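Lolodura Wrist Guard Kit, part 134

Replacement kit for the Fallgate household arm, all units delivered before April. Safety notice dated 2018-02-11, please read it before you order.

We publish the simulator views together with the kit, so that customers can compare with their own test apartment. 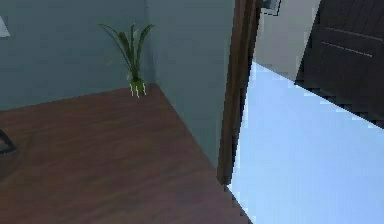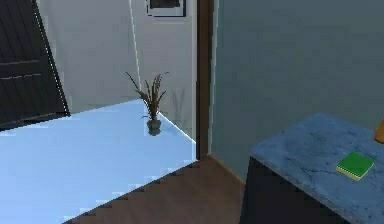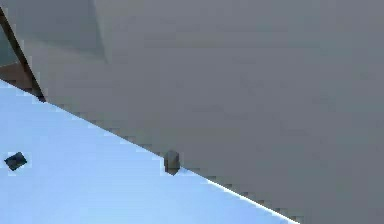
Simulated views from the Greris test apartment. First: doorway and corner plant. Second: marble top with sponge. Third: arm casing close to the camera, grey cube on the light blue surface.

What is the fault

The old guard has a distance sensor which reads only in front of the wrist. When the arm folds back at a low angle, the casing can come down on a table edge and the sensor gives no warning. The arm does not stop. It continues to push until the motor limit is reached, and this limit was set too high at the factory.

We had 8 reports from customers. In one of them a table was pushed 300 mm across a kitchen. No person was hurt, but a hand between the casing and the table would be in real danger.

What you must do now

Do not use the arm near tables or worktops until the new guard is fitted. If you cannot wait, set the speed to the lowest step and keep all people out of reach. The emergency stop works normally and is not affected.

What is in the kit

Guard ring with two side sensors
Cable, 79 cm
Four screws and one key
Printed instructions

After fitting you must load the Tiwari settings file, version 8 or later. Without this file the side sensors are not read and the fault remains.

Price and delivery

The kit is free for owners of an affected unit. Write the serial number in the order form. Please send the old guard back to us in the same box, we need it for inspection.

Technical questions: Gyu-bin Joo
Orders and returns: Clementina Neves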